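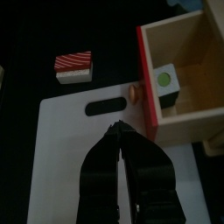
Fig. 6. Board and box on the table, one piece still out.

Putting the sushi set away

1. Lay the white board flat, close to the box. The slot is a handle, so keep rice pieces off it.

2. Gather the stray sushi. The red one with the white stripes likes to wander off. Check sleeves, sofas and the dog's bed.

3. Place each piece in the open box by hand. Throwing is popular – it is also how the Drinardale set lost its corners.

4. Run a finger over the round knob on the red edge. If it wobbles, stop play until it is fixed.

5. Wipe the board with a damp cloth and stand it up to dry.

Note: The green-dot piece with the black band is small and will roll under a fridge if given the chance. Replacement pieces are sold singly through Gidine, part 397.

Caution: Not food. Adults have tried.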